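Grorkura Workshop Services
Care of Small Air Compressors: Guidance for Home and Light Workshop Users

Customers who have bought or hired a compressor from us are asked to read this page before first use and to keep a copy with the machine's handbook. Where the two differ, the handbook should be followed.

Siting the machine

The compressor should stand on a level, solid floor with a clear space on all sides. It should not be run in a cupboard or under a bench. Dust from sanding is drawn into the intake filter and shortens its life considerably, so sanding and spraying are best done at the far end of the hose.

Extension leads are a frequent cause of difficult starting. A longer air hose is preferable to a longer cable. If a lead must be used, it should be fully unwound and of the rating given in the handbook.
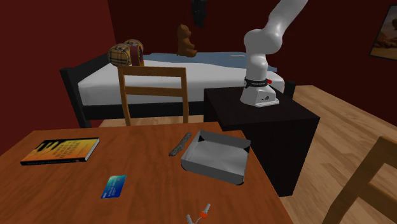

Draining the receiver

Water collects in the tank whenever air is compressed. Users should switch off at the wall, release the pressure until the gauge is low, and open the drain valve slowly with a tray beneath it. The valve should be left open until the flow stops. In damp weather, and generally from September onwards, this should be done after every session.

The water drained from oil-lubricated models may contain traces of oil and must not be poured down an outside drain.

Oil and filters

Oil should be checked with the machine cold and level. The correct mark is the centre of the sight glass. Overfilling carries oil into the hose and will spoil paintwork. Only compressor oil should be used; motor oil leaves deposits on the valves.

Filters of the foam type may be washed in warm soapy water and must be completely dry before refitting. Paper filters should be replaced. Our stores hold the foam type under part number 387 and the paper type under part number 419.

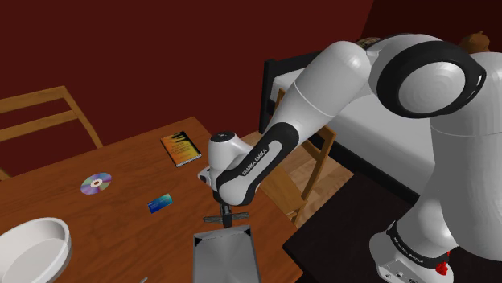 Both are supplied in packs of 2, and the sealing ring should be renewed at the same time.

Finding leaks

A machine that restarts when no tool is in use is losing air. Brush soapy water over each joint and watch for bubbles. Quick-release couplings should be examined first, then the hose ends. Threaded joints must never be tightened under pressure.

The safety valve must not be adjusted, plugged or painted. Enquiries about its replacement should be addressed to Theda Gerlach in the service office.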